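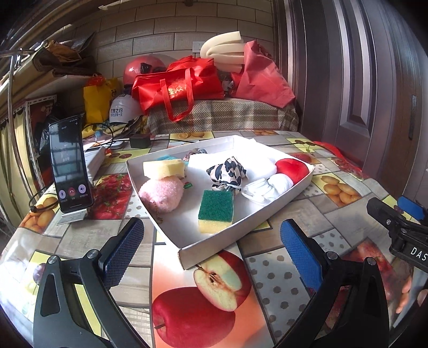

Fedana hand grippers

The Fedana is a hand-held gripper kit sold by Sternmont. Each gripper has two black fingers with linked arms and textured blue pads. It is used to record how people pick up and sort small household goods, such as sponges and soft cloth items, so that robots can be taught the same task. The kit went on sale in June at $555.

Packaged goods

Tissue packs in plastic wrapping are a common test item for the kit.

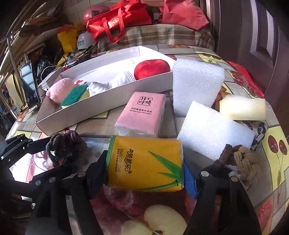
Hopkin wrote in a review that the pads hold soft packs well but wear quickly, and scored the kit 89 out of 91.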